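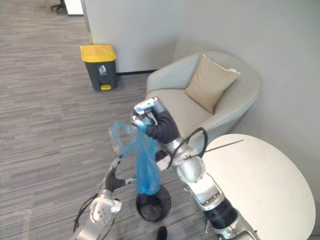 Fig. 8. Two-arm bag handling over the small round bin, right hand closed on the upper part of the bag.

Session 11: soft items and cable routing
Notes by Dilani Cassim, Nornodar shared workshop

Rigid parts are easy to plan for. A thin plastic bag changes shape each time it is touched, so one arm has to hold while the other opens or guides. In our build the right hand holds and the left fingers work low on the bag.

Points for your own build:

Leave slack in the cables at the wrist. A loop that looks too big on the bench is often right once the joint turns. Check it at both ends of travel.

Cover the base of the gripper with a ribbed sleeve. Bags catch on bare screws.

Mark a fixed spot on the floor with tape and always start from it.

Set the bag height in the Orkeo file before you run. Ours is 405 mm, measured from the carpet to the grip point. Change it if your bin is taller.

Homework: run the hold step with 2 different bags and write down where the grip slips. Bring your log to the January session.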